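Zultmont Merchants Project
Progress report to Nabila Shehata, program manager
Period: through the end of August

What we said we would do

The grant paid for a punch card shared by the independent shops on the main street, a printed shop map, and a monthly late opening. Our target was 16 shops on the card by now. We have eight, and two of those joined in the last week of the period, so I would not lean on them yet.

Punch card

We printed 800 cards and the shops say nearly all of them have been handed out. I am wary of that number. A card left in a stack by the register counts as handed out, and so does one dropped into a bag without a word to the customer. Full cards are the better measure, and so far they have come back from only three shops. Othmane Farouk is collecting them on Wednesday mornings and noting which stores punched them. Most show the same two stores over and over, meaning people are getting a discount for going where they already went.

Late opening

The door tally for the first evening was 847. Please do not put that in the newsletter. It adds up the clickers from every shop, so a family that visited five places is in there five times. Nouhaila Kettani asked owners for their sales after 5 p.m. compared with a normal evening. Samir was up, Grastico was flat, and the rest have not answered.

Shop map

Late. Manuela Martinelli has the draft, but two shops changed their hours after she finished it and one still owes us a logo. I would rather print in the fall than print it wrong.
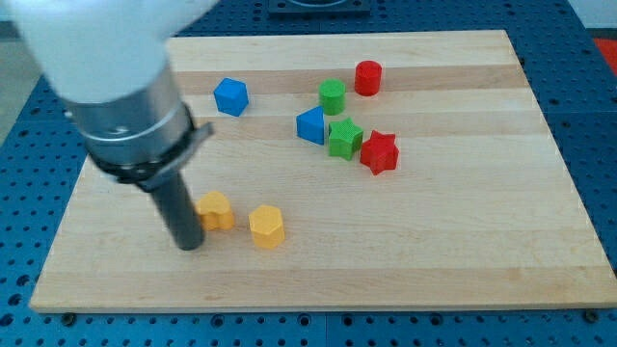
Filed under: Reports / Local Business

Money

Printing came in under budget. Advertising went over, mostly on social posts that got plenty of likes from people who live nowhere near Zultmont. Abdelghani Hegazy has stopped those and moved what was left to window signs.

Next period

We will not add a second late opening until we have sales figures from at least half the shops. Ganis has offered to host a sign-up table, and I have said yes - on the condition that we record where people live. The revised target for the card is attached to the budget sheet.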